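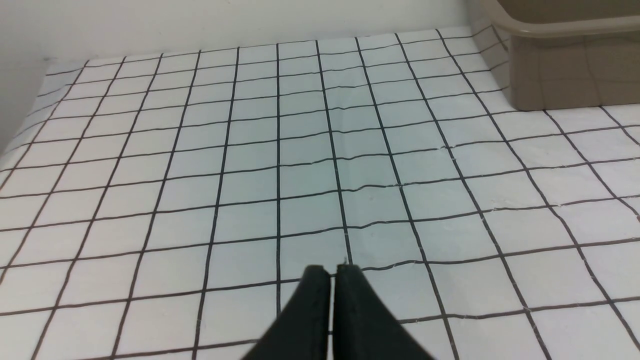
Jolien Verhoeven and Thijs Nijs
Chapter 7. Calibration, and Why You Should Doubt It

Most textbooks on robot software put calibration in an appendix. You are told to run the routine, save the file and get on with planning. We have given it a chapter of its own, near the middle of the book, for the simple reason that we have lost more working days to bad calibration files than to any fault in a planner or a controller.

The problem of this chapter is easy to state. A camera at the wrist sees a point in pixels. The arm has to move to that point in meters. Between the two sits a chain of numbers: the focal length and distortion of the lens, the transform from camera to wrist, the joint offsets of the arm, and the height and tilt of the work surface. Every one of these is an estimate. Software has a way of hiding that. Once a number has been written to a file with six decimal places, people treat it as though it came with the robot.

Consider the gridded sheet that opens the chapter. A grid looks like a gift to a programmer. Lines are easy to detect, and if you assume the cells are square and the sheet is flat, a single view gives you the tilt of the surface in a few lines of code. Now look again at the horizontal lines. They undulate. There are creases across the middle of the sheet, and several lines look bent or stepped where they cross it. A line detector will still return straight lines, because straight lines are all it knows how to return. The fit will converge. It may even report a small error, if enough of the wobble averages out.

What, then, has been measured? The code has no opinion on the matter. A bend in a line could come from the lens, from the paper, or from the printing, and a fit that is free to change the lens model will happily soak up a crease and call it distortion. You then carry that crease with you to every other table the camera ever looks at.

7.1 A case from the Segers cell

Our running example is a small pick-and-place cell we call Segers, after the building where it was first set up. Its calibration was done with a commercial package, Condik, using a surface grid and 90 views from the wrist camera. Condik gave the result a green check mark. Sanne Declercq, then in charge of the perception code, asked what the check mark meant. She was told it meant the average reprojection error was under 2 pixels.

That is a statement about how well the model explains the views it was fitted to. It says nothing about whether the gripper will end up where the software thinks it will. Declercq held back a second set of 113 views, taken on another day with the sheet lifted and laid down again, and ran the saved model against them. The error grew sharply toward the far side of the table, where the cells appear small and tightly packed and a slip of one pixel covers a good deal more surface than it does close to the fingers. The average had hidden this. Near views contributed most of the detected corners — 2705 in the full set — and they outvoted the rest.

We do not tell this story to pick on one vendor. The Romstead toolkit, used for the exercises in this book, will do the same thing if you let it, and an early version of our own code did worse. The fault lies in asking for one number and then believing it.

7.2 What the fingertips can tell you

A wrist camera that can see its own gripper offers a check that costs almost nothing. The fingertips are rigidly mounted, or are supposed to be, so for a given finger opening they should appear at the same pixels every time. If they drift, something between camera and gripper has moved, and no amount of refitting against the table will tell you what.

Be careful about what this check covers. It says nothing about joint offsets. Nor does a fingertip that overlaps a grid line in the image prove that the finger is touching that line. A closed gripper held well above the sheet can cover the very same pixels. Students fall for this every year, and so have reviewers. To find the height you need a second view from a different pose, a contact reading, or a depth sensor whose own calibration you are prepared to defend.

Before reading on, take any calibration file you currently rely on and write down three things: the views it was fitted to, the views it was tested on, and the assumptions made about the target. If the second list is empty, start with Section 7.3, where we build a held-out test from scratch. Readers who already have one can skip to Section 7.4 and the joint estimation of lens and hand-eye transform.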